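How a painted shop sign is made

Look up next time you walk down a shopping street. Over most of the doors there is a board with a name on it. Many of those boards are printed by machine, but some are still painted by hand. The person who paints them is called a signwriter, even though most of the work is done with a brush and hardly any with a pen.

On these pages we follow one sign from start to finish. It is for a bakery called Lanz, in Alside Street, Marnow. The signwriter is Urmas Jõgi.

What a sign has to do

A shop sign has a small job, but it has to do it quickly. Someone going past on a bus may see it for a couple of seconds. In that time they need to read the name and, if there is room, find out what the shop sells.

So the first thing Urmas does is stand across the road. He looks at where the sign will go and whether a tree or a lamp post will be in the way. He looks at the colour of the wall too. A dark green sign on a dark brick wall can be hard to spot, and a pale one may be better.

Then he measures the space and writes the numbers down. The letters in the word LANZ will be 400 millimetres tall, a bit longer than an ordinary school ruler. Letters that big can be read easily from the other pavement.

Drawing it small

Before any paint comes out there is a drawing. Urmas makes it on paper, much smaller than the real sign, and shows it to the owner of the bakery. Changing a drawing takes a rubber and a few minutes. Changing a finished sign takes a lot longer.

There are two main families of letters. Serif letters have little feet or flicks at the ends of their lines. Sans serif letters have none (sans is the French word for without). Serif letters often look old-fashioned and sans serif ones often look modern, though you can find plenty of signs where it is the other way round.

The gaps matter as much as the letters. You might think every gap should be the same width, so try it. Write L, A, N and Z on squared paper with one square between each pair. The L and the A will look too far apart, as there is a big empty corner above the foot of the L and the A slopes away from it. Signwriters move letters closer together or further apart until the word looks even. They do this by eye. In printing, the same job is called kerning.

Getting the board ready

Paint does not stick well to a greasy or dusty board. The board is sanded, wiped clean and given a coat of primer, which helps the next paint hold on. After that comes the background colour. The bakery chose a dark blue, number 3116 on the paint maker's card. It needs two coats, and the first has to dry before the second goes on.

Moving the drawing on to the board

Now the drawing has to be made again at full size. Urmas draws it on a big sheet of paper and runs a little spiked wheel along every line. The wheel leaves a row of tiny holes. He tapes the paper to the board and pats it all over with a cloth bag full of chalk dust. Some of the dust goes through the holes. When he peels the paper away there is a dotted outline of each letter.

The name for this is pouncing, and the bag is called a pounce bag. Painters were using the same trick hundreds of years ago to put pictures on walls and ceilings.

Painting the letters

A signwriter's brush has long, soft hairs. Long hairs hold plenty of paint, so one stroke can go a long way before the brush runs dry. The paint is called enamel. It is thick and shiny and it stands up to rain.

Paint that is still wet smudges if you lean on it, so Urmas rests his hand on a mahl stick. It is a thin rod with a soft pad at one end. The pad sits on a dry part of the board and the rod makes a bridge for his wrist.

He paints the outside edges of a letter first and then fills in the middle. The straight letters in LANZ are made mostly of long pulls of the brush. An S or an O is harder — the brush has to be turned between finger and thumb all the way round the curve.

Last of all comes the shade, a thin stripe of another colour down one side of each letter. It makes the letters look as though they stand out from the board. The shade must be on the same side of every letter, or the trick does not work.

How long will it last?

Rain, frost and sunlight all wear paint away. Sunlight is usually the worst for colour, and reds are often the first to fade. A sign on the shady side of a street can stay bright for longer than one that faces the midday sun. When a sign gets tired it can be cleaned and painted again over the old lines.

Sometimes a shop closes and its name is left on the bricks for years. Faded wall signs like these are called ghost signs. There may be one near you, high up on the end of a terrace.

Try it yourself

Draw your own name in capitals on squared paper. Cut the letters out and slide them about on a strip of card until the gaps look even to you, then stick them down. Prop the card at the far end of a corridor and ask a friend to read it. If they can't, try thicker letters or a stronger colour behind them.
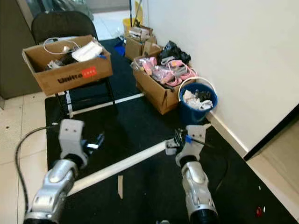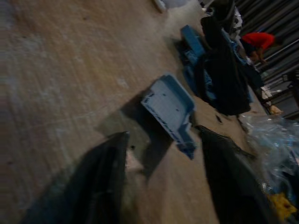
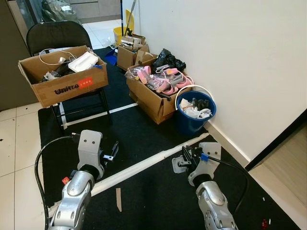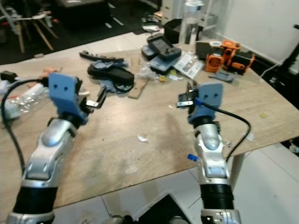 Ojārs Laur writes: We did the name cards with my class in April and the pale yellow letters on white card could not be read past the second coat peg. One girl put a black line round hers and it was fine from the far door. Could you do a page on glass next? The children wanted to know how the writing on a shop window gets painted from the inside.

It is painted back to front, Ojārs, and the shade goes on after the letters there too, only it ends up behind them. We will add a page on it.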